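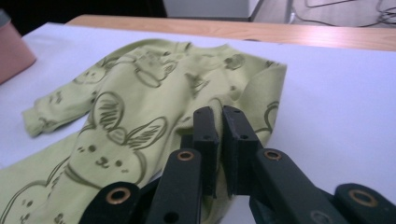
Planners back new roof and side entrance for Ivthorpe village hall

July

By Melina Karras

Print this article
E-mail this article to a friend

Ivthorpe's planning panel has given permission for a new roof and a step-free side entrance at the village hall in Duda Lane, ending a wait that began when the first set of drawings was turned down last year.

The vote was 12 in favour and 2 against. It came shortly before 9pm, after more than an hour of questions about parking, drainage and the colour of the slates.

The hall stands inside the Ivthorpe conservation area and was built as a reading room for workers at the old Batenik mill. Its roof has leaked over the stage for several winters, and the small meeting room at the back has been shut since a section of ceiling came down in February.

Under the approved plans the present concrete tiles will be taken off and replaced with natural slate. The bell turret will be repaired and kept. On the Duda Lane side, a window will be lowered to form a doorway, with a gently sloping path leading up to it from the pavement.
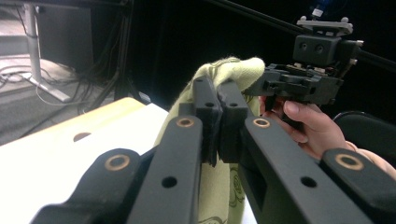
Panagiotis Panagiotou, the architect, told the panel that the earlier scheme had put a glass porch across the front of the building, and that this had been the main reason for refusal. The porch has now been dropped. The front steps and the double doors will stay as they are.

"The side door gives level access to the main room, the kitchen and the toilets," he said. "The front of the hall will look the same from the green."

Jana Kohlhase, the conservation officer, recommended approval with four conditions. A sample of the slate must be seen on site before any is ordered, the new door must be painted timber, the stone sill from the lowered window must be reused in the path wall, and no work may begin until a bat survey has been carried out.

The council received 88 letters about the application, of which 78 were in support. Most of the objections came from residents of Zurov Terrace, opposite the hall, who were worried about builders' lorries and the loss of parking spaces while the work is going on.

Thanasis Katsaros, speaking for the terrace, said neighbours did not oppose the repairs but wanted firm limits on deliveries. He said the road was already hard to get through when the primary school came out.

The panel agreed to add a fifth condition barring deliveries before 9.30am and between 3pm and 4pm on school days. A request to move the builders' compound to the far side of the green was not taken up. Members were told the ground there was too soft for heavy vehicles.

Both votes against were cast over the choice of slate. One member said the concrete tiles had been on the roof long enough to be part of the building's history, and that a cheaper repair would leave more money for the heating.

Polyxeni Giannakopoulos, who chairs the hall's trustees, said after the meeting that the work would now go out to tender. The playgroup and the evening classes will move to the school dining room while the roof is off. The lunch club has yet to find a place.

She expects the hall to be closed for about five months. Bookings already made for the spring will be honoured if the building is ready, and deposits returned if it is not.

The approved drawings can be seen at the council offices during opening hours.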